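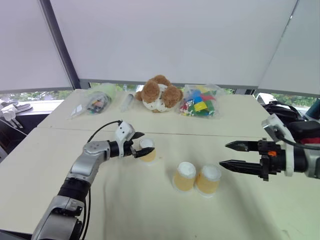
*Near table: three cups, base up. Toys and plastic bags left on the far table, behind the seam.*

January 19, 2018

Cup work, continued from the December pages. Paper cups with the tan sleeve, Bretix carton, lot 1574. All handled inverted. The Cukow cups from the previous carton are used up and their numbers should not be mixed with these.

Layout. Two tables pushed together, seam running left to right. Cups stay on the near table. The seam is a problem for anything slid across it: a rim catches on the edge if the two tops differ in height at all. Shimmed the far table's left legs with card, checked with the straightedge, then checked again after lunch because the floor in the Usmont room is not level and the tables creep. Still flush at the second check. Do not lean on the far table.

Start positions for the cups:

- two as a pair, sleeves touching or nearly so
- third cup to the left and farther back, toward the seam
- no cup straddling the seam

The pair is the awkward part. With the bases up, the cups are widest at the table, so they meet at the rims first and leave a wedge of space between the walls higher up. A finger can go into that wedge from above but will push the neighbor if it goes low. Pick up the single cup first, then whichever of the pair has the clear side.
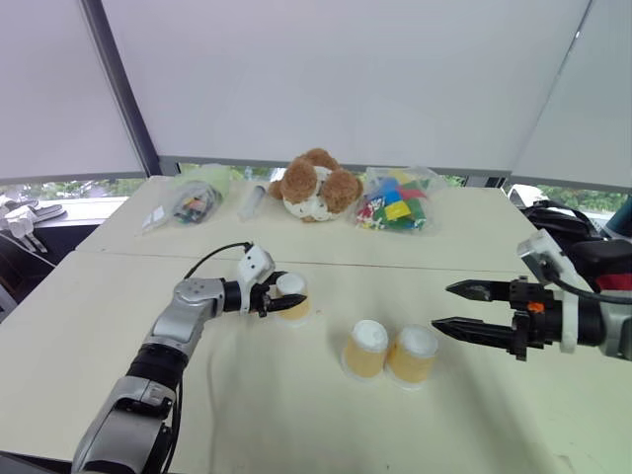 *Single cup gripped and just off the table, near the seam. Pair standing, untouched.*

Grip height. Mid-wall on the sleeve is the working height. Too near the base and the cup tips; too near the rim and the wall ovals. An ovaled rim does not recover fully and the cup then rocks when set down. Discard any cup that rocks. Sleeve texture gives enough friction that light closure is sufficient.

Count for the carton so far: 106 placements logged, 2 cups discarded, both for crushed rims. Target is 3000 for the full series, so the present rate is too slow. Most of the time goes into resetting the pair by hand. A card template with two cutouts would help, provided it is lifted away before the run and not left under the rims.

Surface. Smudges on the tabletop come off with a damp cloth, no solvent. Mamani wipes leave a film and the cups skate on it; box moved to the shelf by the sink. Let the top dry completely before placing cups, as the rims take up water and soften.

Open items:

- cut template, 3 mm card
- compare sleeve seam facing front against sleeve seam facing back
- weigh ten cups from the middle of the carton
- ask stores whether the next carton is the same lot
- recheck shims before the next series

Log sheet is in the green binder, behind the Cukow tab until a new divider is made.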